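Terrace Tables and Chairs - Frequently Asked Questions

Koyama Garden Residence, shared terrace
Last updated Thursday, April 11, 2019

Quick answers to what comes into the office most. Not everything is covered. If yours isn't on the list, email the office or stop by the front desk, either is fine.

Who can use the terrace tables?

All residents and their guests. No key, no sign-up sheet. First come, first served. The only exception is a private booking (see further down), and then there's a card on the table the day before so you have warning.

Can I reserve a table?

Yes, the round ones only. Front desk, extension 201. Give your apartment number, the day, and how long you want it. Longest booking is one afternoon or one evening, not both. Please don't reserve by leaving a towel or a bag on the chair overnight, those get picked up and put in lost and found.

What are the tables made of?

Get this one a lot, mostly from people who want the same for their own balcony. Slatted top, slats running out from the middle to the rim, gray-brown color. The chairs match. They came through Momisent as a set. We don't have the current price and can't order for you, sorry. The set number on our paperwork is 843 if you want to ask them yourself.

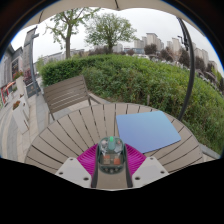
Things fall through the gaps. Can you get them out?

If it went through, it's on the paving underneath, so look there first. If it's stuck between two slats (coins, hair pins, earring backs, once a whole SIM card) please don't dig at it with a knife. The finish scratches and then we have to touch it up. Come to the desk, we have a thin plastic tool that works on most things.

For cards, puzzles, paperwork, anything small, put something flat down first. A place mat or a folder does the job. Pens roll into the gaps too and then the ink leaks on the underside, so keep those in a case.

Can I move the chairs?

Yes. Lift, don't drag, dragging marks the stone. Put them back at the same table when your done. Keep the walkway clear all the way along, it's the route for strollers and wheelchairs and the mail cart.

Can I move the table?

No. Heavy, and the legs are leveled where they stand. If it rocks, tell us and we'll come level it.

How do I clean up after eating?

Crumbs: brush, not hand. Brush goes along the slats, from the middle out to the edge. Going across just pushes everything down into the gaps.

Spills: damp cloth right away, plain water. Then dry it.

Grease or sunscreen: one drop of dish soap in warm water, wipe, wipe again with clean water.

Don't use bleach, scouring pads, furniture polish or a pressure washer. Someone used polish in December and that table was sticky for weeks.

There's a brush and a stack of cloths in the gray box by the terrace door. Used cloths in the bag hanging next to it, not back in the box please.

Is the surface safe for hot dishes?

Use a trivet. Same goes for coffee pots and anything straight off a grill. We've had ring marks that wouldn't come out.

What about the marks that are already there?

Small marks on the tops are known and we're not going to bill anyone for them. Outdoor furniture gets marked. New damage, like a cracked slat or a burn, tell us the same day if you can. We'd much rather hear it from you than find it.

How do the umbrellas work?

Crank on the pole, turn slowly, stop when it gets stiff. Do not force it. A new crank took us 10 weeks to get last time.

Close the umbrella when you leave if nobody else is sitting there. Always close it if the wind picks up, even if it's only for a minute. Strap goes around the canopy, not around the pole and the canopy both, it rubs a hole in the fabric.

Beige canopies do show dirt. Wash is once a year, before the season. Bird mess in between, tell the desk, don't scrub it yourself.
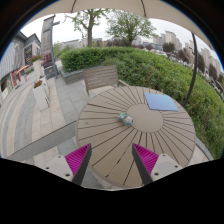 What can I leave on the table?

While you're sitting there, whatever you like. When you go, nothing. Doesn't matter if you're only going up for lunch, the table has to be free for the next person. Folders, mats, glasses cases, kids' toys, all of it goes with you.

Where do forgotten things go?

Evening round is at closing time. Anything still out goes into the lost and found cabinet behind the front desk. Kept for one month. After that, usable things go to the donation shelf and the rest gets thrown out. Papers with a name on them go in your mailbox.

Phones, keys and wallets are kept in the locked drawer. You'll need to describe it before we hand it over.

Can children play at the tables?

Sure. Crayons and watercolor fine with something underneath. No clay or slime directly on the slats, it does not come out, we tried everything. No climbing on the tables. Chairs have slatted backs and little fingers fit in there so keep an eye out.

Do you have cushions?

A few, from Tiditz, in the bench chest. Take what you need, put them back dry. If they got wet, stand them on edge on top of the chest and leave the lid shut. Wet cushions in a closed chest smell terrible by morning and then they all have to be washed.

Is there power or light outside?

Path lights come on by themselves. No outlets at the tables. Please don't run extension cords across the walkway. Battery lamps are OK, so are candles in a closed glass. No open flame under the umbrellas.

Can I hold a birthday or a club meeting?

Yes, up to two tables. Book both at the desk. Decorations with string or clips only, no tape and no thumbtacks. Tape takes the finish off. Take down balloons afterwards, and confetti is not allowed, we are still finding some of it between the slats.

What do you do with the furniture in winter?

Umbrellas and cushions go in. Tables and chairs stay out with covers on. You can take a cover off to use a table on a nice day, just put it back and do up all the ties, the loose ones flap all night and the ground floor hears it.

Where do I report something broken?

Desk, email, or the Kodetine app under "Outdoor areas". Say which table and what's wrong. A photo helps alot but isn't required.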